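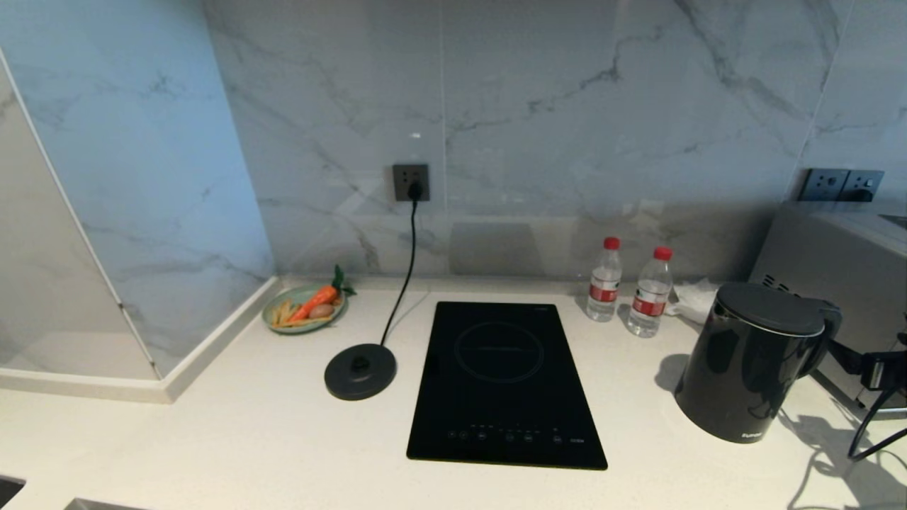
Kitchen counter with induction cooktop, kettle and kettle base, ready for a run.

Kitchen Bench Rules: Frequently Asked Questions

For everyone booking robot time in the Nastton kitchen. Last revised 10th October. If your question is missing, ask it in the bench channel and it will turn up on this page, usually with the interesting details removed.

Who has to read this?

Anyone who starts, watches, resets or interrupts a run. If you are only passing through to look for coffee, you need the section on the kettle.

Why are there rules for a countertop?

A countertop is where water, glass, power cords and heat have agreed to meet. Add an arm that does exactly what it was told and you have a place that rewards a little planning. The rules cover ordinary bench work. The Ostell safety sheet covers the arm itself, and where the two disagree, the Ostell sheet wins.

Can I use real water in the kettle?

Only if your run plan says so and a second person has signed it. The default is an empty kettle with the lid closed. Most of what we want to learn about a kettle (finding the handle, lifting, seating it on the base) can be learned dry. For wet runs, the limit is 1,000 ml, cold, measured in a jug. "Up to the line" is a matter of opinion, as we found when we asked six people to point to the line.

May the base stay plugged in?

Yes, for runs where plugging and unplugging is part of the task, or where the plan calls for power. Otherwise pull the plug before you set the arm to ready. Route the cord back toward the wall and keep it out of the arm's path. A cord lying across the front of the counter stops the run, even if the arm has missed it every time so far.

What about an empty kettle on a live base?

No. The kettle has its own protection against boiling dry, and we would like to go on not testing it.

Is the cooktop allowed to be on?

Not during training runs. Touch controls are the awkward part: they sit along the front edge, flush with the glass, and they don't care whether they are pressed by a finger, a wet sleeve or a badly planned trajectory. Cut power to the cooktop at the switch and check that the panel stays dark when you touch it. If your task is pressing the controls, book a supervised slot and leave the cooking zone bare.

Can I put things down on the cooktop while I reset?

Everybody does. Please stop. The glass is not a shelf, and the next person's start position assumes it is clear.

How far apart should objects be?

Leave 30 cm in front of anything the arm will grasp, measured from the object to the counter edge or to the next obstacle. Where the counter won't allow it, write down the gap you used. A tight gap that is recorded is data, and a tight gap that isn't recorded is a mystery for somebody else's Monday.

Do bottles count as clutter or as props?

If they are in the plan, they are props. If they aren't, they are clutter, and clutter goes in the cabinet. Caps stay on, tight, in both cases. The same goes for the carrot, the small brown item beside it and their plate. Props may be left at the back of the counter between runs as long as they appear on the setup sheet.

And crumpled napkins?

A napkin is a prop if you wrote it down before the run. Writing it down afterward, with the earlier time, is called something else.

Where do I stand?

Outside the floor tape, with the stop button in your hand. "Within reach" has been stretched to include the next room, so the rule now says hand. Nobody leans over the counter while the arm is at ready, including to fix a very small thing very quickly.

What do I do if something spills?

Press stop. Cut power at the wall, if you can get to the outlet without reaching across the wet part. Then wipe, then report. Do not let the arm finish its motion first because it was going so well.

Can I run alone?

Dry runs, yes, during staffed hours. Wet runs and anything with power to an appliance need two people, and both have to be looking at the bench. A colleague asleep on a video call has been ruled on and does not qualify.

Do I have to fill in the log every time?

Yes. The Istutano log takes a line per run: task, props, power state, who held the stop. There are 189 entries so far with "n/a" under power state. Power is on or off. We are still looking for the third kind.

My task needs an exception. How do I get one?

Send a run plan to the bench channel two working days ahead. Say which rule you want to bend and what you will do in its place. Exceptions last for one booking and don't pass to the next person, however nicely you hand over. Tasks brought over from the Živković set already have plans on file. Check that the plan matches our counter before you use it, particularly which side the kettle starts on.

What state should I leave the bench in?

Kettle empty and off its base, plugs out, glass wiped, napkins in the trash, arm parked. Sign the sheet with a name we can read.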